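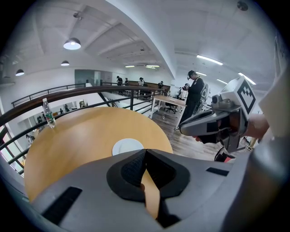

A round table next to the mezzanine railing at the Thambiah building, with a plate and a water bottle on it.

Oltard: Upper level of Thambiah building opens for daytime use

The mezzanine at the Thambiah building in Oltard opened for daytime use on Tuesday, following work on the floor layout and the guarding along the open edge. The level measures 900 square feet and is reached by a single stair of 24 steps.

The opening in the floor is bordered by a dark wooden handrail on black metal balusters, with a second railing along the far side. Both were kept from the earlier layout. Cirkon, the contractor, checked the fixings at each post and replaced the anchors on the stair side. The handrail was sanded and refinished in place, and the white walls were repainted on both levels.

Furniture on the upper level includes round tables with light-tan wooden tops and desks on white legs with office chairs. Tables may be moved for group work but must be returned to their marked positions by 6 p.m. The stair landing is to be kept clear at all times.

Food and drink are permitted at the round tables only. Plates should be taken back to the lower floor after use. Nothing may be placed on the handrail or passed over it to the level below.

Power to the desks runs through floor boxes supplied by Prornow. Each box has 2 outlets on a shared circuit. Heaters and kettles may not be connected. A separate circuit for the stair side is planned for October, and the upper level will close for one day while it is installed.

Occupancy for the whole building is set at 133 people across both floors. The figure is posted at the street entrance and at the foot of the stair. Desk bookings are taken at the front counter from 8 a.m.; the round tables cannot be reserved.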